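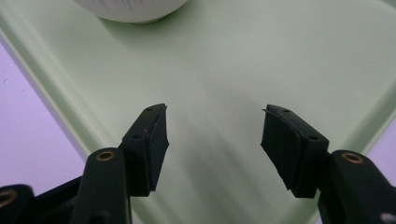
Mint green

Mint green is a pale tint of green named after the mint plant, although the leaves of most mints are a good deal darker than the color. The name is closer in look to mint candy, mint ice cream and other sweets colored with a little green dye. In paint and fabric it covers a range of light greens, some leaning toward blue and some toward yellow.

Mixing

Painters make mint green by adding white to a green and then cooling it with a small amount of blue. A green mixed from yellow and blue tends to come out warmer than one made with a single green pigment. House paint is tinted at the store from a white base, and small changes in the dose of colorant are easy to see on a large wall. Cans for the same room are often poured together before use so that the walls match.

Use in buildings

Pale greens were widely used in hospitals, schools and kitchens during the twentieth century. They were thought to be restful and to cut glare from bright lamps. Bathroom tile, sinks and tubs were sold in similar shades, and many older houses still have them. Replacement tile can be hard to match because glazes varied from batch to batch.

In Tikdale, the former Nerel dairy was painted mint green inside and out. The building has 2 floors and 19 windows, and the trim was repainted in the original shade when it reopened as a market hall on November 25, 2018. The Sesudmont paint catalog lists the shade as number 584, between a gray green and a pale aqua.

Related colors

Seafoam is usually a little bluer or grayer than mint. Pistachio is yellower. Celadon is a gray green best known from ceramic glazes. Makers do not agree on where one ends and the next begins, and a Barbosa fabric card from the same period gives three samples under the name "mint," the lightest of them close to white.

Fading

Light greens may yellow under oil-based varnish. Outdoors, strong sun can bleach the tint, most often on south-facing walls in the northern hemisphere.

See also: Aqua, Pastel colors, Shades of green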